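PC Hardware Basics, handout 2: getting at the processor
Notes by Idrisa Nyamweya, updated Jan 2, 2020

Okay, so last time we got the side panel off and went hunting for the memory slots. Today we go for the processor, and I know some of you have been dreading it (I was too, my first time!). You'll be fine. Work slowly and keep your coffee on the other bench.

Before you touch anything: power cord out, press the power button once to drain what's left, then put a hand on bare metal on the case. Lay the tower on its side so the board faces up. Working on an upright case is miserable and you will drop a screw in it.

Cooler first. Loosen the screws a bit at a time, going corner to corner, and if it won't budge, twist it gently. Please don't yank. Old thermal paste can hold on like glue, and Libor Lukáč, who taught me all this at Drorby, made me redo the whole lesson after I pulled one straight up.

Then the socket. Press the lever down, slide it out from under its catch and let it swing up. Some sockets have one lever, some have two, so look before you push. Open the metal frame, lift the chip straight up by its edges, and set it in the plastic tray.

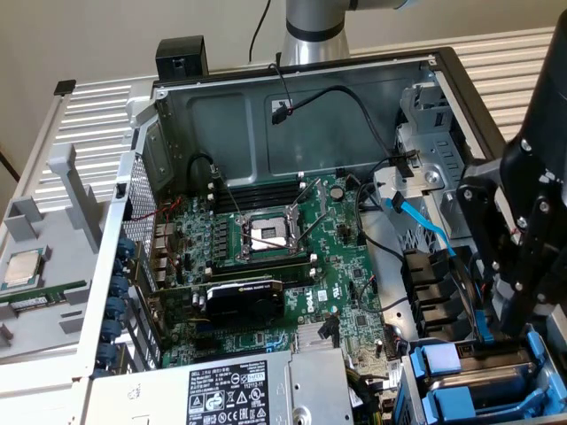

Now, the pins. On boards where they sit in the socket, they're thinner than you'd think and they bend if you so much as brush them with a sleeve. Roll your sleeves up! No fingers in there, no cloth, no canned air from two inches away. If you're stopping for a break, put the plastic cover back on.

For next time: read pages 2 to 16 in the course pack, and write down the socket type of your computer at home, if you can find it. Bring your own screwdriver if you like it better than ours.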